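Skenatlow Simulation Study: Pre-Release Inspection Checklist with Comments
Grasp and Hang Task, Mug Set
Inspector: Britta Haberkorn
Date of inspection: 12 December 2020
Status: Released with conditions

Scope

This checklist covers the simulated trials used to test the Fivar grasp planner before its transfer to the physical arm in the Drodier cell. It applies to the rendered wrist views, the contact settings, the motion limits and the result logs. It does not replace the cell safety inspection, which must be signed separately. Items are marked Pass, Conditional or Fail. Comments are required for every item not marked Pass.

Section 1. Model and Scene Files

1.1 Object meshes load without missing faces. Pass.

1.2 Collision shapes keep handle openings clear. Conditional.
Comment: The default collision setting fills the handle gap on several meshes. A planner trained against a filled handle will never learn to place a finger through it. The corrected files must be used for all further trials, and the old set is to be moved out of the shared folder.

1.3 Mass and friction values are recorded for each object. Pass.
Comment: Friction was set by hand for the July trials. The present values come from the table in the study plan.

1.4 Random seed is stored with each trial. Pass.

Section 2. Wrist View and Approach

2.1 Both gripper fingers are visible in the wrist view at the start of approach. Pass.

2.2 Fingers are open and clear of the object before the approach command is accepted. Pass.
Comment: The sample view on file for this item uses the teal mug. The fingers are spread wide and there is no contact with the mug. The mouth of the mug is turned outward and slightly down, which is one of the harder starting poses for the planner, and the inspector asked that it be kept in the test group.
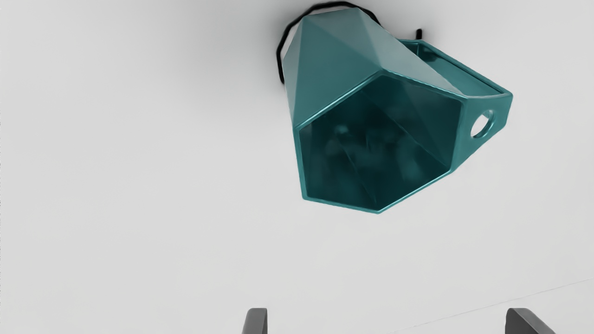 2.3 Handle opening can be told apart from the background. Conditional.
Comment: The background is a plain light gray, and the same gray shows through the gap in the handle and through the round hole near its end. The segmentation step handled this correctly in the trials reviewed. The real cell will not offer so even a background, and the result should not be reported as evidence of performance there.

2.4 Thin dark items near the object are labeled in the scene file. Fail.
Comment: A thin black curve runs behind the top of the mug, and a short black stub shows just above the handle. Neither has a label that the planner can read. The study team is to state in writing whether these items carry collision geometry. Until then, approaches from behind the mug are excluded from the reported result.

Section 3. Motion Limits

3.1 Joint speed limits match the physical arm. Pass.

3.2 Closing force limit is active during the entire grasp. Pass.

3.3 Stop command halts motion within one control step. Conditional.
Comment: The stop worked as required in every trial but four. In those trials the command arrived during a grasp retry and was held until the retry ended. This must be corrected before any transfer to hardware — no exception will be granted on the basis of simulated results alone.

3.4 Workspace boundary is enforced. Pass.

Section 4. Results and Records

4.1 Trial count agrees with the study plan. Pass.
Comment: The log holds 3,000 trials, as planned.

4.2 Success is defined before trials are run. Pass.
Comment: A trial counts as a success only if the mug is held clear of its support at the end of the hold period. Under this definition the Fivar planner succeeded in 1,606 trials. An earlier draft also counted brief lifts, and its figure must not be cited.

4.3 Failed trials are kept and sorted by cause. Conditional.
Comment: A group of 35 failed trials has no cause entered. They remain in the total as failures. Causes are to be added by a person who did not tune the planner.

4.4 Comparison with the Abdel Hamid baseline uses the same seeds and poses. Pass.

Conditions of Release

The log may be used for internal analysis of the method. Transfer to the Drodier cell is withheld until items 2.4 and 3.3 have been inspected again and marked Pass. Items 1.2, 2.3 and 4.3 may be closed by written response to the inspector.

Signed: Britta Haberkorn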